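Bravuvstead Residents' Association
Minutes of the November general meeting

Meeting opened at 7.05 pm in the hall on Dekker Street. Apologies were taken as read. The minutes of the last meeting were accepted with one correction: the drain on the Setine side is council's, not ours.

1. Money
Balance stands at $1164. Hall hire for the quarter has been paid. A bill of $56 for printing the spring newsletter was approved.

2. Dekker Street crossing
Council has replied to our letter. It will look at the crossing in the new financial year and has offered no date. Members felt this was slow, given the school traffic. Agreed to write again and ask for temporary signs in the meantime.

3. Street trees
Council can supply up to 300 seedlings at no cost if we do the planting. Concern was raised about watering over summer, particularly on the north end where there is no tap. Agreed to accept the offer but ask for autumn delivery. A map of planting spots is to be ready before the next meeting.

4. Kerbside waste
Gatent has taken over the collection contract. Green bins stay weekly, red bins go to fortnightly. Several households on the lower side of the hill were missed in the first round -- the truck will not reverse down the lane. Gatent says bins from the lane should be left at the corner by 6 am Friday.
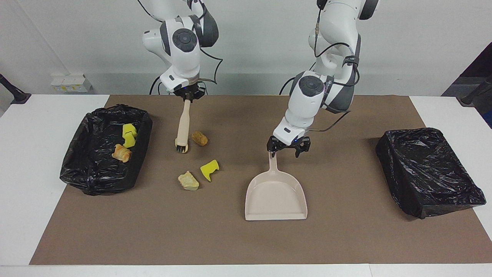

One lane resident replied that the corner is too far for older people to drag a full bin, and that fortnightly pickup means the bins will be heavier again. She asked whether a smaller truck could be sent. Agreed to put this to Gatent in writing and copy council in.

5. Other business
The noticeboard lock is broken. Agreed to replace it and cut 2 keys.
Noise from the Setine depot was raised again. Held over.

Meeting closed 8.40 pm.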